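Home | Rooms | Hire | FAQ | Contact

Table and Display Hire: Frequently Asked Questions
July 25, 2021 - by Nerea Goicoechea

May I place my own items on the tables?
Yes. Small picture frames, cups and similar articles are welcome on the white tables. Frames should stand upright without adhesive. 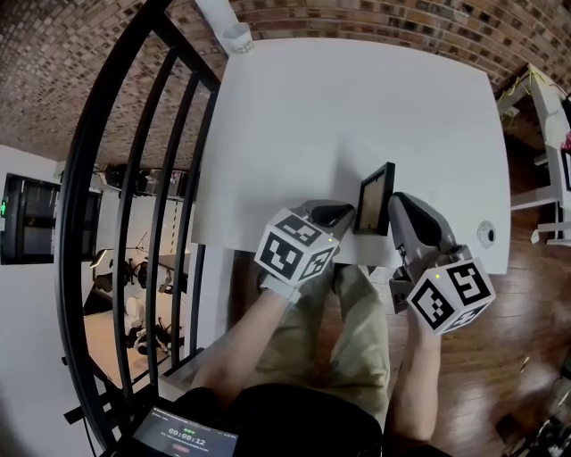 Glass-fronted frames must be kept away from the table edge, particularly on the upper level. Nothing may be hung on the railings.

How many tables may I reserve?
Each booking includes 2 tables. Further tables may be requested from Ramiro Manzano at the Nasthorpe office.

What if an item is left behind?
Articles are held for 60 days - after that they are disposed of.

This site uses cookies. Accept | Settings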